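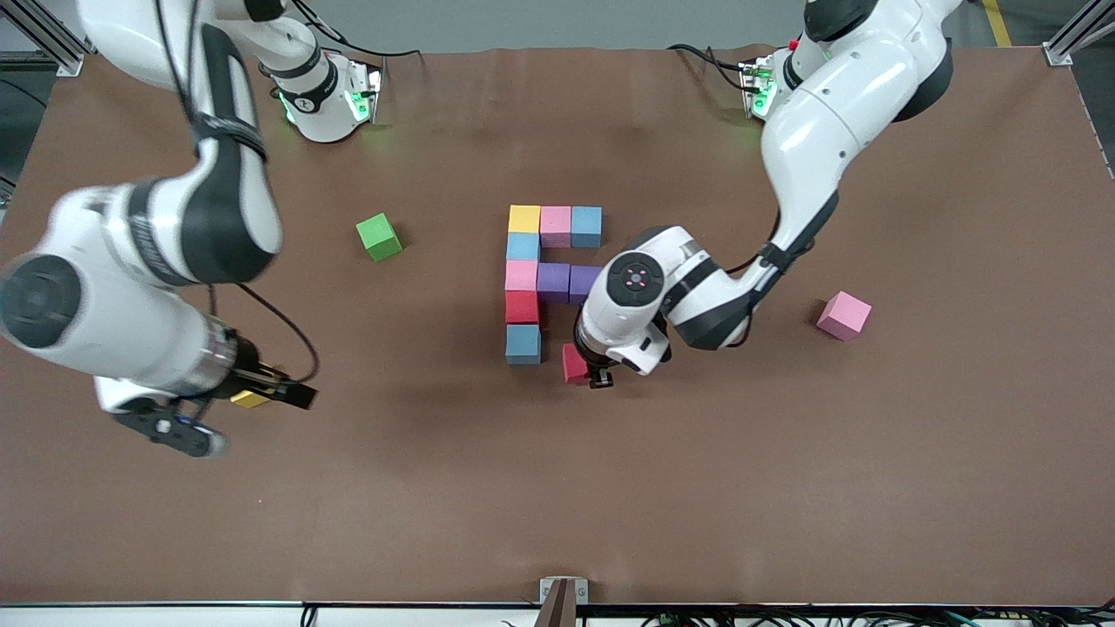
What size foam cubes are best for building letters on a table?

Anything a child can pick up with one hand is fine, as long as every cube in the set is the same size, so the rows line up when you push them edge to edge.

Foam Cube Letters

Welcome to the letters page! I'm Jovita Tovar, I run the Wednesday craft table at Villalobos, and block letters have pretty much taken over my life. Big ones, crooked ones, ones that could be an E or an F depending on how generous you're feeling. I love them all, and the more colors the better.

Letter on a brown table: Yellow, pink and blue across the top, then blue, pink, red and blue going down, with a purple middle bar sticking out to the right. It reads as an E to me, with the bottom bar still short. I really like the two purples side by side – they make that middle bar pop. And the red cube down at the lower right is a nice bright spot next to all that blue.

A few notes for anyone who wants to try letters at home:

E is my favorite starter. Put the top row down first, three cubes wide, then run the spine straight down from the left one. I used to start with the spine and my top bar always ended up a little tilted (it still does when I'm in a hurry).

Mixed colors or one color? People feel strongly about this! I'm on the mixed side. A single-color letter is easier to read from across the room, but a patchwork one is so much more cheerful up close, and you don't have to dig through the whole tub looking for one last blue.

S is harder than you'd think. With square cubes it comes out looking like a 5, and there isn't much to be done about it. O is easy, just leave the middle open. K is a mess and I've stopped offering it.

My own cubes are the Liso ones that come in a tub of 100. They're soft, they're quiet when they hit the floor, and they wipe clean. I keep them in a Grorholm bin under the craft table and pull out a couple of handfuls at a time, or everybody starts building towers and the alphabet is forgotten.

If you have a slippery tabletop, lay a sheet of felt down first. A big Usby placemat works too, and then you can turn the whole letter around to face somebody else without wrecking it.

Next up is the rest of the alphabet, minus K. I'm hoping to get as far as M by December!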